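Tips for Teaching a Robot to Fold Laundry by Remote Control

Start with one T-shirt and one table. At Pluminham we record 151 folds of a single shirt before changing anything.

Clear the work table before the first take. Mugs, phones and spare cables go somewhere else.
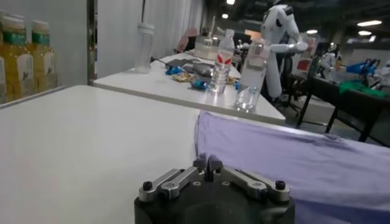 Wrist cameras pick up more than the work. They look past the cloth and into the room, so choose a shirt color that stands out from the table. Lavender on white is easy to find even when the cloth is wrinkled. Bottles on the next table can stay if they are out of the arms' reach.

Move slowly with the controls. Jerky hands give jerky folds later. Stop for a second before closing on the fabric, then close.

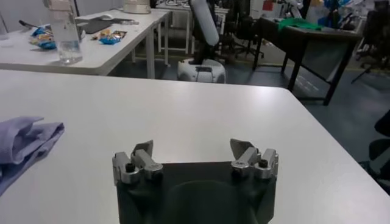

If you miss a grip, open the fingers, back off and try again - don't drag the cloth. Keep those takes in their own folder. We save ours in Pavix under "retry" and had 500 of them by January.

Label each take as soon as it ends. Waiting until evening leads to mistakes. 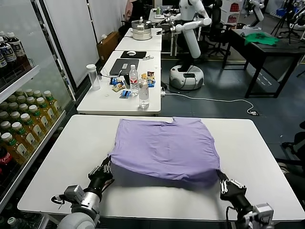
Corners are the hard part for a new operator. Practice the lift alone until both hands rise together. Take the hem by its two lower corners, one in each hand, and raise it just enough to leave a shadow on the table. Then fold toward the collar.

Wipe the finger pads after every 2000 grips. Lint makes them slip.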